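# Covering the shared workbench: which cloth works best?

Term project report, 2020-09-01

## Background

The bench in our workroom at Zavunstead has a hard, pale top. Small metal parts roll on it, and anything shiny throws back the ceiling lights so it is difficult to see what you are reaching for. In May our group was asked to find a covering that would fix both problems without costing much.

## What we tried

We bought offcuts of three fabrics from Olov and cut each one large enough to cover most of the bench:

- white cotton sheeting
- green felt
- dark grey woven cloth

Each cloth stayed on the bench for 8 working days. We logged every part that rolled off, every time the cloth had to be pulled straight, and any complaint about glare or colour. The parts were round metal disks, pins and short tubes from an Akande assortment box with 1,000 pieces in it. We used 527 of them and left out the very small ones.

## Results

The white cotton was the worst. It slid whenever someone leaned on it, and the glare was nearly as bad as with the bare top. It did wash well.

The green felt held parts in place better than anything else. It also held dust, thread and metal filings, and after a few days it needed brushing each morning. Two people in the group found the colour tiring under the lights.

The dark grey cloth came second for grip and first for everything else. Brushed metal stands out clearly against it and filings can be shaken off outside. We had to straighten it about 90 times over the trial, mostly near the edges.

## Problems

The grey cloth creases. We ironed it before the trial, but it had been stored folded and the fold lines came back. Flat disks are fine on a shallow crease – pins are not, and they tend to settle into the line. Turkico sells clips for table edges, which we bought too late to test properly.

We should also have used the same person to lay each cloth. Some of us pull it tight and some of us just drop it on, so the straightening figures are not a completely fair comparison.

## Recommendation

Keep the dark grey cloth on the bench and store it rolled on a tube. Smooth it out from the middle before setting out parts, and keep pins in a tray. The felt can stay in the cupboard for jobs where grip matters more than cleaning up. 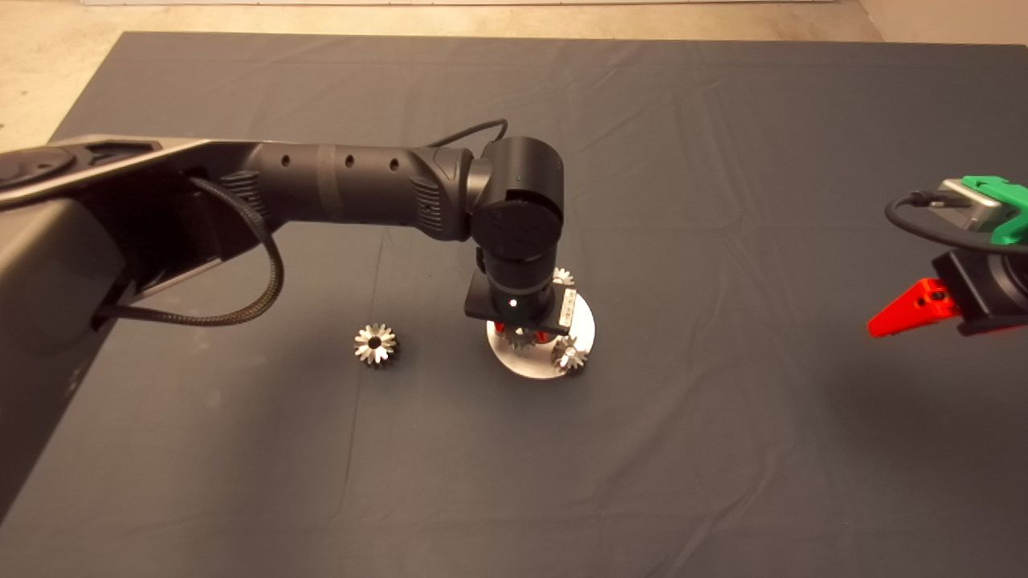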